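Questions from our staff about the robot arm

Will I lose my job at Skanasora?
No. The contracts of all 11 kitchen shop staff stay the same. The arm does the repeated handling, and you check the goods and pack them.

Who helps me if it stops?
Please call Wenjie Yin. Do not pull the cables.

Must I learn programming?
No, one training on Wednesday is enough.
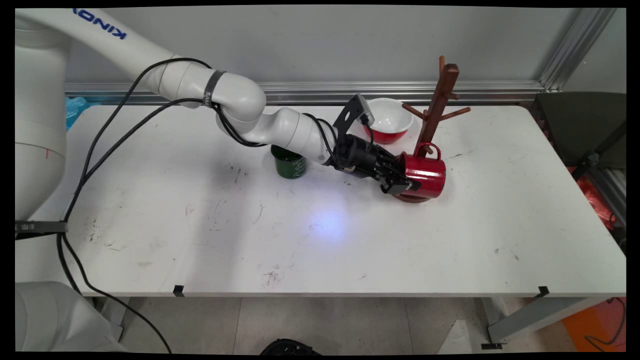
The arm with a red mug at the wooden mug tree.

Can I refuse this station?
Yes, please speak to Eusebio Bermúdez first.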